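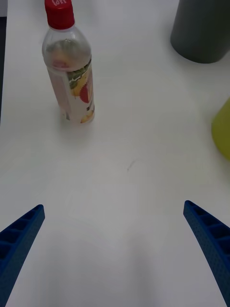

When do the new bench rules start?
They start on 1 January 2025 and cover every arm in the Tallar building, including the two we share with Famodo.

We're so pleased to get this one out the door! The old handling sheet ran to 22 rules, plenty of them written for arms we retired long ago, and the new one has 11. It fits on a single page. Go read it, it's short!

The biggest change is to how a trial begins and ends. Objects start upright and apart from each other, and the operator writes down the start layout before the arm is enabled. At the end, the fingers open fully and the arm stays put until the result has been logged.

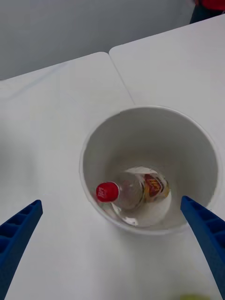

Lirkport Bench Robotics Group | Standards and Good Practice

Rule 6 is the one we argued over most, and we love where it landed. A container task now needs its end state written out in plain words. "Bottle in cup" is too thin. "Bottle on its side in the cup, cap to the left" is what we want, so a colleague reading it in June can score the trial the same way you did.

Drinks bottles are still fine as test objects (hooray), as long as the cap is screwed on. Anyone standing near the table keeps clear of the arm's reach while it's enabled, and that goes for visitors too.

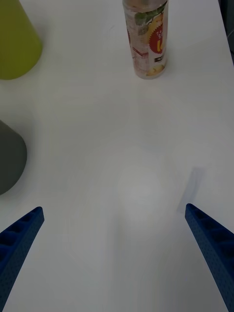 Open fingers, bottle upright on the table.

Finger checks have moved to the start of each session. Look into the recesses between the ribs, wipe them out, and initial the Saha log. Comments on the sheet are very welcome, and we've already had 17 good ones from the draft.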